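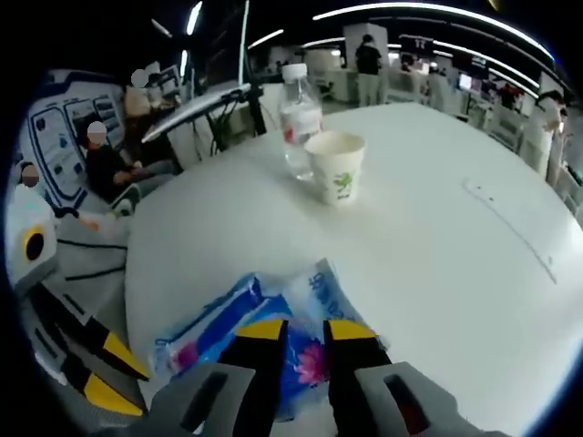

Hand-held grippers: how much does the robot learn?

Dulorent's June report makes a large claim for a cheap method. People carry a gripper around by hand, pick things up with it while a camera on the tool records, and a robot arm is then trained on the recordings. No arm is needed until the very end. The company says 1,204 recordings of table-top picking were enough to get its arm lifting soft packets and paper cups it had never met before.

We have read the report twice and are less sure. The headline test ran to 56 attempts, which is thin for the wording on the first page. The arm managed 18 of the harder ones, the crinkly plastic packets, and the report doesn't say how many of those were tried. Without that number the 18 means very little. Nor is it clear whether a packet that was lifted and then dropped went down as a success.

There is also the matter of the person holding the tool. A human wrist makes small corrections all the time, and some of those are movements a stiff arm can't copy. Dulorent says it threw out recordings the arm couldn't follow. Fine, but how many, and were they mostly the awkward ones? If so, the training set is easier than it looks.

Relport tried something similar last year with 1,000 recordings and got good results on one table and poor ones on the next. Its write-up blamed the lighting. Dulorent used several rooms, which is a fair answer to that, though every test object was still placed on a clear patch of table with space on both sides for the fingers.

We would like to see the same trained model run by another group on its own furniture. Manurung has asked for a copy and is waiting for a reply.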